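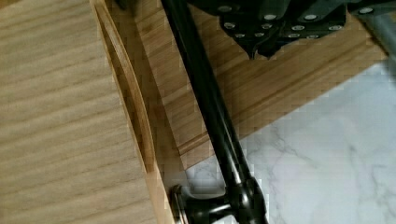

Timber panel with a curved finger-pull-looking groove: oil it, or leave it alone?

Posted in Home and Furniture by driltmont_deb

I have a pale timber panel, light oak colour, with a long curved groove down one side that looks like it's for your fingers. The face is fine. The cut edge is a warmer honey colour than the flat part and I can't work out if that's how it's meant to look or if the finish has gone. The striped bamboo-looking surface near it is darker again, so nothing matches.

A bloke at the hardware shop in Buchanan tried to sell me a tin of Furkesero edge oil for $40 and swore it would "even everything out". I've been told that before about other tins. Does oiling a cut edge do anything except make it darker? I'd also like to get the dust out of the groove without wrecking it. It's narrow and my cloth won't reach the back.

252 views

dulldale_shed

Save your forty bucks. End grain is nearly always a different colour from the face because you're looking at the ends of the fibres, and it drinks up whatever you put on it. Oil will usually take it darker, so you'd be further from a match than you are now. I can't tell from a photo whether there's a finish on there already. Put a drop of water on a hidden bit of the edge. If it soaks straight in, it's bare or close to it. If it beads, leave it be.

For the groove, use a dry soft paintbrush, the cheap 25 mm sort, then a barely damp cloth wrapped around a blunt plastic knife. Wipe along the groove and dry it straight after. Skip the spray polish. It collects in the corners and goes gummy by September.

As for matching the bamboo, I wouldn't bother. The stripes will give it away whatever colour you get it to.

gumboots4

just sand it all back and stain it walnut, hides everything. did my whole kitchen like that

Reply from driltmont_deb

Not staining it walnut, thanks. Did the water drop on the underside of the edge and it beaded, so the tin can stay on the shelf. I'm not convinced about the plastic knife but I'll try the brush first.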